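4.2 Letter tiles and the word tray

6 min read
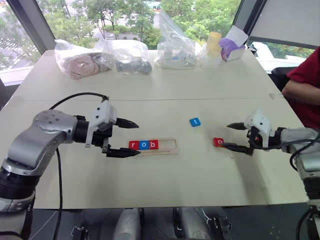 Figure 3. The word tray with "rob" in place, and the "t" and second "o" tiles on the table.

Why use a tray at all, when letters can be lined up on a bare table? The tray gives each word a fixed line and a clear starting point at the left, so the reader can see how much of the word is left to fill.

The spelling task takes its layout from the Medley word sets, which were drawn up for early readers and have been used in our earlier work on word building (Rusu, Chiriac set). Each tile carries one lowercase letter in white on a coloured ground. In Figure 3 the "r" and "b" are on red tiles and the first "o" is on blue, while the second "o" is on red. Colour therefore does not stand for a letter, and a tile has to be picked by its shape. We kept this on purpose. In the Hirlow version every vowel had its own colour, and scores on that version were hard to compare with reading scores.

The target word in this item is "robot". It was chosen for its repeated vowel. A word with two of the same letter raises a small question of order: either "o" may be used first, and both choices are scored as correct. Words with no repeated letter were scored by exact tile.

The full list held 771 words, of which 34 had a repeated vowel and no more than five letters. Tamara Rusu went through these and removed eight that she judged too rare for the age group. Two more were dropped after the December pilot - both were read aloud in more than one way.

Loose tiles were laid face up with their letters showing. An item was counted as complete when every letter stood in the slot in reading order. Small gaps between tiles were ignored, and a tile set in upside down was noted separately as a turning error.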